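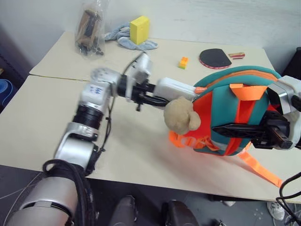
Fotik Product Handling Department, Lulimbridge

PRESS RELEASE
For immediate use

Fotik issues revised packing procedure for children's backpacks

Fotik has issued a revised procedure for the checking, folding and packing of soft children's bags at its Lulimbridge packing room. It applies from June to all children's backpacks with sewn-on figures, loose webbing or adjustable shoulder straps. The Plestberg store will adopt the same procedure once its benches have been rearranged.

The procedure replaces an earlier sheet written for plain school bags. That sheet assumed a flat front panel and short straps. A growing share of the bags now handled at Lulimbridge has neither. The reference bag chosen for the new text is a child-sized backpack in orange and teal, with a plush teddy bear head sewn to the front. It was selected for its raised front and its long webbing, both of which affect how a bag lies on the table and how it fits a carton.

Scope of the revision

The revised procedure is set out in five stages: placing, strap control, surface check, closing and cartoning. The stages are carried out in that order. A bag that fails at any stage goes back to placing after correction and is not rejoined part way through.

The document does not cover adult rucksacks, wheeled cases or bags with rigid frames. Those remain under their existing sheets.

Placing

Bags are now checked in two positions. In the first, the bag is brought over the table with its front panel and any sewn figure in clear view, so that the piping, the top panel and the seams around the figure can be inspected together. In the second, it is laid on its back with the straps free.

The earlier sheet allowed a bag to be placed face down to save time. This is withdrawn for any bag with a plush figure. Pressure on the figure during checking was found to leave the pile flattened on one side, and brushing did not always restore it before cartoning.

The bag is to be kept clear of the seam where two tables meet. Small differences in level between table tops can tilt a soft bag enough to hide a twisted strap. Where the full width of both tables is needed, the bag stays on the nearer one and the farther one is used for paperwork or cartons.

Strap control

Loose webbing accounts for most of the changes. Each strap is drawn out to its full length, checked for twists, and run back through its buckle until the free end is level with the matching end on the other side. The surplus is folded flat in lengths no longer than the back panel and held with a paper band. Rubber bands are no longer permitted, as they mark light-coloured webbing during storage.

Until the paper band is fitted, strap ends may hang over the table edge. The earlier sheet required them to be kept on the table top at all times, which led to loops being tucked under the bag and missed at closing.

Plastic buckles are opened and closed once. A buckle that needs a second attempt is recorded on the Qin sheet, the paper record that travels with each batch. The entry gives the side of the bag and the type of fault. No repair is made at the packing table.

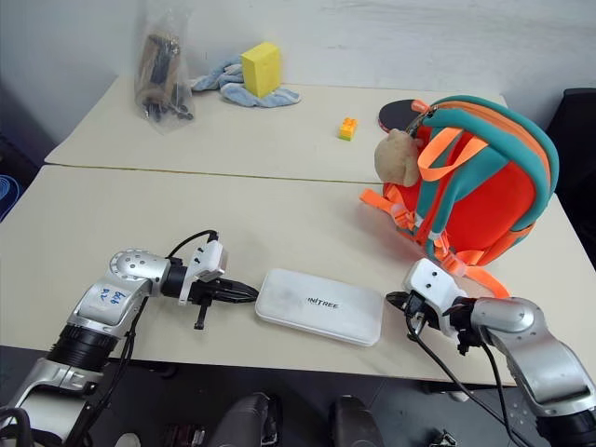
Orange children's backpack laid on its back, with the adjustable straps and plastic buckles hanging loose.

Surface check

The surface check covers fabric, piping and sewn-on parts. Fabric is checked for pulled threads, marks and uneven colour. Piping is followed by eye along its whole length, with particular attention to corners, where the cord inside can show through if the cover has been sewn too tightly. Tabs and flaps are lifted and returned to their normal position.

Plush figures are checked at the ears first. Ears are handled more than any other part of a figure and are attached with the shortest seams. The head is then checked around its edge for gaps in the stitching. Figures must not be used as a grip when lifting or turning a bag. A bag is held by its side or by the carrying loop where one is fitted.

Lighting for this stage should come from above and be even across the table. Strong side light makes orange fabrics look patchy and has led to sound bags being set aside. Pale, plain table tops are retained at Lulimbridge, as dark threads and loose fibres can be found on them easily.

Closing

Zips are closed fully and flaps laid over without a crease. Paper filling may be placed inside a bag where the front panel carries a heavy figure, to stop it folding inwards. The amount is set by the shape of the bag: enough paper is used for the front to stand clear of the back, and the top must still close without strain. Scented paper, printed paper and shredded paper are excluded.

Swing tickets are tucked inside the bag and not left hanging from the zip. The ticket cord can otherwise catch in plush during transport.

Cartoning

Bags of this type are packed 12 to a carton, upright, with figures facing the same way. Alternating the direction of the bags gives a tighter carton but brings figures into contact with buckles, and this layout is withdrawn. A single sheet of plain tissue is laid between each pair of bags.

Cartons are closed with paper tape and marked on two adjoining sides. The mark gives the bag reference, the colour and the batch. Cartons are stacked no more than five high at Lulimbridge. The stacking height at Plestberg will be set separately, as the shelves there are of a different depth.

Trial results

The procedure was tried on a batch of 208 backpacks before issue. The trial was used to settle the strap folding method and the order of the middle stages. In the draft, the surface check came before strap control, but straps lying over the front panel had to be moved repeatedly during the check and the order was reversed.

Time per bag rose slightly with the new strap stage. Most of the increase was recovered at cartoning, where banded straps no longer had to be freed from neighbouring bags. Faults recorded on the Qin sheets in the trial were mainly twisted webbing and uneven strap ends. No change to the construction of the bags is proposed as a result.

Availability

Printed copies of the procedure will be kept at each packing table in Lulimbridge. Suppliers who send children's bags ready packed may request a copy from the Product Handling Department and will be asked to follow the strap control and cartoning stages. Goods packed to the earlier sheet will still be accepted until existing carton stock has been used.

A separate sheet for lunch bags and pencil cases is in preparation. It will use the same record format and will be issued when the carton sizes have been confirmed.

Enquiries

Trade and press enquiries should be addressed to the Product Handling Department, Fotik, Lulimbridge. Requests for the printed procedure should state the type of bag and whether it carries a sewn-on figure.

Ends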